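3.2 Hardware under review

The Tamon kit, supplied by Brinenar, consists of two hand-held grippers, their cables and the recording software. The operator works the fingers directly and no arm is needed during collection. The supplier lends the kit for trials of 9 weeks, and ours ran to the end of May. Each gripper drives its fingers through black plastic links with brass-coloured bushings at the joints, and play in these joints was our first concern, as any slack reaches the fingertips. 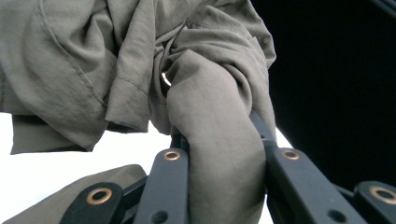
Sartori and Ibarra measured the play before the trial and again at the end of it. On the left gripper it had not changed within the resolution of the gauge. On the right gripper it had grown, and Brinenar replaced the worn set under the terms of the loan. Sessions recorded in the last 4 days before the replacement are kept in the data but are flagged, and they are left out of the results in Section 4.

3.3 Handling task

The task was to take a crumpled garment, spread it on a board and fold it. It was carried out by 5 operators, who recorded 86 sessions between them. Session length was left to the operator. Insaurralde checked each recording on the day it was made and rejected those in which either gripper had lost tracking.
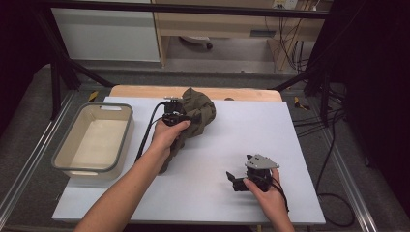 Figure 2. Tamon grippers in use on the garment task.

Two-handed work was the main claim made for the kit in the supplier's notes, and it was here that the operators differed most. Some moved both grippers together from the start, while others preferred to settle one hand first. In Figure 2 the left gripper is pressed into the cloth while the right one is open and empty, a division of labour we refer to below as a staggered grasp. Salinas labelled the start and end of every staggered grasp by hand, and Sepúlveda repeated the labels for a subset. Cable drag was the most common complaint in the operators' written remarks, chiefly on long reaches across the board. The supplier offers a longer lead as an extra, which we did not test.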